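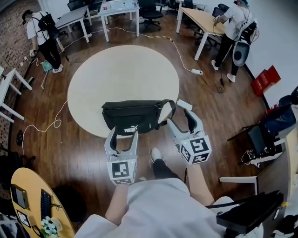 How often should the marker cubes on a pair of hand-held grippers be checked during a recording session?

At the start, after every change of operator, after any knock or drop, and in any case every 30 minutes of recording.

From: Folke Halvorsen
To: fevska-practice
Subject: Re: Draft 3, sections 4 to 7 (hand-held grippers)

Comments in line. I have cut the parts of Folke L.'s message that I agree with and have nothing to add to. The answer at the top is my proposed wording for the first entry in Annex B, which still has only headings.

On 9/26/21 Folke Lie wrote:

> 4.2 Marker cubes. The draft says "cubes shall be inspected regularly".
> This can't be audited. At Enar we had sessions where the left cube had
> worked round on its mount and the operator's sheet still said
> "inspected". I would like an interval and a method.

Agreed on the interval, see above. For the method I suggest the following text:

4.2.1 Hold the gripper by its handle, fingers closed, and try to turn the cube by hand about each axis. If it moves, stop and refit it.
4.2.2 Wipe the printed faces with a dry cloth. Do not use alcohol on paper markers.
4.2.3 Place the gripper in the reference stand and compare the reported pose with the stored one. A difference above the limit in table 2 means recalibration, and all takes since the last good check are flagged.

Flagged means flagged. At Plostevano takes were deleted on the spot by the operator, and when we later found that the stand itself had been bent we could not get them back. I would add a sentence to 4.2.3 saying that operators do not delete takes.

> 4.5 Frame rate. "60 or better" is written without a unit and without
> saying which stream. Head camera, gripper pose, or both?

Both, in Hz. The intention in May was that the head camera and the pose stream should run at 60 Hz and be stamped from one clock. "Or better" should go. A mixed set is harder to use than a slow one. If somebody has hardware that only runs faster, they can resample and say so in the session header.

> 4.6 Opening and closing. Nothing in the draft says how the fingers are
> zeroed. Our Masri units report a small positive opening when fully
> closed, and the value drifts as the pads wear.

Good point, missed by me. Proposed:

4.6.1 At the start of each session, close both grippers fully with nothing between the pads, hold, open fully, hold, and repeat once. This is recorded as a take of its own with the label "zero".
4.6.2 Pads are replaced in pairs. After replacement, repeat 4.6.1.

I don't want a wear limit in the standard text. It depends on the pad material and we don't have data for more than one kind. It can go in the notes.

> 5.1 Object condition. For soft goods (bags, clothing, towels) the
> draft asks for "a random start pose". People are not random. Everyone
> puts a bag down flat with the front up and the strap off to one side.

I looked at the Enar set for this. It has 594 takes with bags, and in roughly two thirds of them the start pose can't be told from the one before it. So the wording has to do some work. Options:

(a) A printed card with start poses, drawn by the session lead and not by the operator.
(b) A drop from a fixed height above the table, with the object left as it lands.
(c) Free placing by the operator, but by a different person from the one who records the take.

I prefer (a) for anything with a strap and (b) for cloth. With (b), a strap too often ends up hanging over the edge, and the take then starts with a problem we didn't mean to set. For zips, the card should also give the state: closed, half open, open. Logos and patches needn't be covered. If a partner wants them covered for legal reasons that belongs in their own instructions.

> 5.4 Straps. Should an operator be allowed to grip by the strap?

Allowed, if the task sheet doesn't forbid it. The sheet should name the grasp region only where the task depends on it. We had this discussion last year, and the result was a set where every bag was lifted by the same corner.

> 6.1 Floor and walkways. 920 mm clear width is all right on paper, but
> with more than one operator wearing a pack it's not enough when one of
> them bends down or steps back. Also the draft is silent on cables.

The 920 mm was meant for a single person walking, and I took it from our own site rules, so it has no special authority. I suggest we keep it for routes to the exit and add a separate rule for working positions:

6.1.2 The session lead marks a working area for each operator before recording starts. Areas do not overlap. The area is large enough for the operator to bend, kneel and turn with the pack on.
6.1.3 Supply cables and power strips are kept out of the working areas. Where a cable has to cross a route it is taped down along its full length or covered with a ramp.
6.1.4 An operator wearing a head camera does not step backwards without looking. The session lead may call a stop at any time, and the take is labelled "stopped", with no reason needed.

On 6.1.3, I know some of you have rooms where the sockets are only on one wall. Taping is cheap.

> 6.3 Bystanders. Other operators are often in view of the head camera.
> Is this a defect?

Not in itself. It becomes one if they haven't signed the consent form, or if their own markers can be read by the tracker. The second case is more common than I would have guessed. Marker sets should be given out so that no two stations in one room share an ID. I would move this out of 6.3 and into 4.2, where people will look for it. 6.3 then deals with consent only.

> 7 Clothing. "Close-fitting sleeves" - is this for safety or for data?

For data. Loose cloth over the wrist hides the rear face of the cube when the forearm is turned inwards. There is no powered motion in the hand-held units, so the machine guarding text copied from the arm document should be struck from section 7 altogether. I would word the rule by effect: sleeves shall not cover any marker face in any posture the task calls for. Then a loose shirt is fine if the cuffs are pushed back.

Open points from my side:

- table 2 has limits for translation only; rotation is missing
- the reference stand drawing still shows the old Masri mount
- "session lead" and "supervisor" are both used in section 6, please pick one
- Annex B needs an owner

If there are no objections to 4.2, 4.6 and 6.1 as worded above I will put them into draft 4. For 5.1 I would like at least one site other than Enar to try the cards first. Plostevano can print them.

Folke H.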